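Coursework > Work and Technology > Group Reports

Sorting It Out: Automation at the Clikow Returns Room

Our group spent February looking at Clikow, a small parts firm where people sort returned items into bins for a living. Management wants an arm to take over the dull half. The staff would like to know which half that is.
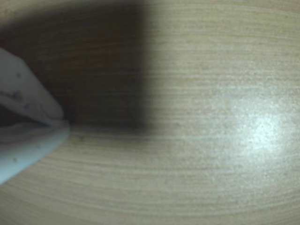
By hand, a good sorter clears 299 items in a shift and still has time to complain about the coffee. We wanted to see what happens to that job once the sorting goes to a machine.

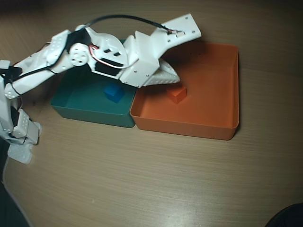

Does the arm replace the sorter? So far it replaces the reaching, and leaves the sorter to decide what counts as sorted.

The test work is plain: small colored pieces, a teal bin and an orange one. Job titles have already moved faster than the hardware – two sorters are now "cell supervisors," at the same pay.

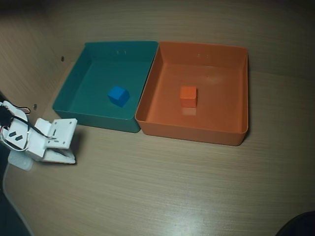 Tâm Lưu objected to our first draft at this point, saying that watching a machine is more tiring than doing the job, and that we should try it for 100 minutes before calling it lighter work. We tried it on a Wednesday. We took the word "lighter" out.

Breaks came up too. People used to talk while they sorted, and now they stand apart and look at the arm. 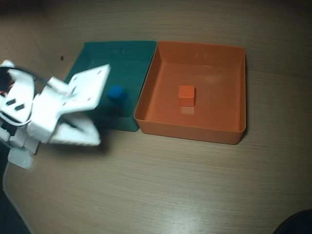
Who gets blamed for a mistake? The supervisor signs the sheet, so the supervisor does, whichever hand made it.

Recent reports
- Self-checkout at Fontes
- Night shifts in the Lidness warehouse
- Surkalholm: who trains the trainers?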